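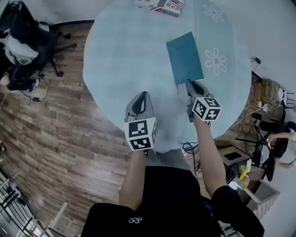
Ticket 1240: Right-hand gripper pose jumps during handheld demonstrations, folder task

Status: Resolved
Priority: Medium
Component: Marker tracking / demonstration capture
Reported by: Onyekachi Isah
Assigned to: Rhodri Pumphrey
Opened: 2 June 2026
Project: Tostance

Summary

The recorded path of the right gripper jumps sideways and rotates for a few samples at a time, then returns to the correct value. The left gripper is clean in the same episodes. The jumps are large enough that replay on the arms stops with a joint speed fault.

Setup

Two handheld grippers, one marker cube at each wrist, head camera on the demonstrator. Round table with the blue cloth. Task is folder pick, turn and place. Capture software is Morris, nightly build. Replay is on the Sternico pair in the other room.

Steps to reproduce

1. Start Morris and load the Tostance folder profile.
2. Hold both grippers over the table and wait for both tracks to go green.
3. Close the right gripper on the near edge of the folder.
4. Turn the wrist inward until the folder has rotated a quarter turn.
5. Release, return both hands to the start pose, stop the episode.
6. Open the episode in the path viewer and plot right wrist rotation.

Expected: smooth curve through step 4.
Observed: one or more spikes in step 4, each lasting a few samples. Translation moves by up to 40 mm in the same samples.

Frequency: 12 of 50 episodes in the last batch.

Attachments: episode list, path plots for the 12 bad episodes, Morris log.

Comments

Onyekachi Isah
Adding what I have ruled out so far. Restarted Morris between episodes, no change. Swapped the USB port for the head camera, no change. Ran a short batch with the left hand doing the pick and the right hand idle. No spikes on either side in that batch, but it was only a few episodes, so I would not lean on it.

The replay fault is always the same one, joint speed limit on the right arm, wrist joint. The arm stops where it should. No contact with anything.

Rhodri Pumphrey
Thanks. Went through the log. During each spike the tracker reports a single visible face on the right cube. Before and after the spike it reports two or three. With one face at a shallow angle the pose solver has two answers that fit almost equally well, and it is picking the wrong one.

Two questions:

Is the pose filter on in your profile? It should reject a flip like this.
Were both cubes calibrated after the last time they were taken off the grippers?

Onyekachi Isah
Filter is on, default settings. Left cube was calibrated last week. Right cube I don't know. Glenys had it off to change the finger pads.

Glenys Tuhiwai
I took the right cube off for the pads and put it back in the same orientation, screws to the same mark. I did not recalibrate. The instructions on the wiki say it is not needed if the cube goes back on the same mount.

Rhodri Pumphrey
The wiki is wrong on that point, or at least too generous. The mount has play before the screws are tight. Please run the calibration on the right side and post the residual. I don't expect it to fix the flips, but I want it out of the way.

Glenys Tuhiwai
Done. Residual before was well over the limit, after is inside it. Same routine as usual: fingers closed on the pin, cube turned through all faces in front of the head camera.

Onyekachi Isah
Recorded 10 episodes after the calibration. Spikes in two of them. The offset between the fingers and the folder edge in the viewer is gone, so the calibration did something useful, but the flips are still there.

Eifion Foulkes
Coming in from the training side, as I was copied. Please do not delete the bad episodes. Tag them. If the fix is in the solver we can run the video through again and keep the demonstrations. Only the poses are bad. The hand motion in them is fine and the timing is good.

Also, for anyone tempted to smooth the spikes out by hand: don't. We had a set like that in November and the policy learned a small hitch at the point where the smoothing had been done. It took a long time to find.

Rhodri Pumphrey
Agreed on tagging. Use tag pose_flip_right.

Stepped through the video for three of the bad episodes. The pattern is the same each time. The demonstrator turns the wrist inward, the forearm rolls, and the cube ends up with one face toward the head camera and the others nearly edge-on. That is a normal way to turn a folder and I don't want to ask people to move in an unnatural way to keep the tracker happy, at least not as the only fix.

The filter should still catch it. Looking at why it does not.

Rhodri Pumphrey
Found it. The filter compares each new pose with the previous accepted pose and rejects it if the rotation is over a threshold. There is a timeout: if it has rejected several samples in a row, it assumes that it has lost the true pose and accepts the next one. In the nightly build that timeout is counted in samples. The head camera frame rate was raised in the folder profile, so the same number of samples now covers half the time it used to. The filter gives up while the wrist is still turned, accepts the flipped pose, and then has to time out again to get back.

Workaround until there is a fix: in the profile, under tracking, double the value of reject_limit. Save, reload the profile, and check that the new value is printed in the log at startup. If the old value is printed, the profile was not reloaded.

Onyekachi Isah
Set and confirmed in the log. Recorded a new batch of 50, same task, same table. One episode has a spike. It is shorter than before and replay does not fault on it, but the plot shows it.

Rhodri Pumphrey
Expected. Doubling the limit only restores the old behavior. The real fix is to count in time and also to use both face solutions when only one face is visible, and keep the one closer to the motion so far. Osian has a branch for the second part.

Osian Kemeys
Branch is single-face-choice. What it does:

With one visible face, keep both candidate poses. Predict the wrist pose from the last few accepted samples. Pick the candidate nearer the prediction. If neither is near, mark the sample as missing and leave a gap. The gap is filled later from the samples on both sides, and the episode is flagged if the gap is longer than the limit in the profile.

The reject timeout is now in milliseconds. The old key reject_limit is still read but prints a warning. New key is reject_limit_ms.

Not covered: if tracking starts with only one face visible, there is no history to predict from. In that case Morris now holds the track at amber and will not start the episode. The demonstrator has to tilt the gripper until two faces are seen.

Onyekachi Isah
Installed the branch on the capture machine. First thing I ran into: right track stayed amber at start and I could not get it green with the grippers in the usual rest position. Tilting the wrist outward a little fixed it. This needs to go in the demonstrator instructions or people will think the camera is dead.

Otherwise fine. Running the batch now.

Glenys Tuhiwai
Added to the instructions, section on start pose. Text is: "Hold both grippers over the table, fingers down. If a track is amber, tilt that gripper outward until it goes green, then return to the start pose. Do not start the task until both are green."

Also changed the wiki line on calibration. It now says to calibrate any time a cube has been off the mount, no exceptions.

Onyekachi Isah
Batch finished, 50 episodes. No spikes on either side. Several short gaps in step 4, all filled, none over the limit. Replayed 10 of them on the arms at normal speed with no joint speed faults. Folder placement on replay looks the same as in the demonstrations.

Eifion Foulkes
Re-ran the 12 tagged episodes through the branch. 11 come out clean. The last one has a gap over the limit and is flagged. I watched it, and the right cube is out of the head camera's view for part of the turn, so there is nothing to recover. Dropped that one and kept the rest. Tag removed from the recovered episodes and the tracker version noted in the metadata, so we can tell which poses came from which build.

Please use the same version for the rest of the folder set. I don't want a mix.

Rhodri Pumphrey
Merged. It will be in tonight's nightly. Capture machine can stay on the branch until the current set is done, per Eifion.

Cletent have the same frame rate in their copy of the profile and will see the same fault. I have sent them the workaround and the merge note.

Leaving one item open as a separate ticket: warn the demonstrator during the episode when a cube leaves the camera view. At present this only shows up in the viewer afterward. A short beep would do. Assigned to Osian, low priority.

Osian Kemeys
Fine with me. The beep should be different for left and right – a single tone for both is no use when both hands are moving.

Resolution

Cause: reject timeout in the pose filter counted in samples, too short at the raised frame rate, together with ambiguous single-face poses of the right marker cube during inward wrist turn.
Contributing: right cube not calibrated after refitting. Gave a constant offset, not the spikes.
Fix: timeout in milliseconds, two-candidate selection for single-face views, gap marking. Merged to Morris nightly.
Data: 11 episodes recovered, one dropped.
Docs: start pose and calibration sections updated.

Closed by Rhodri Pumphrey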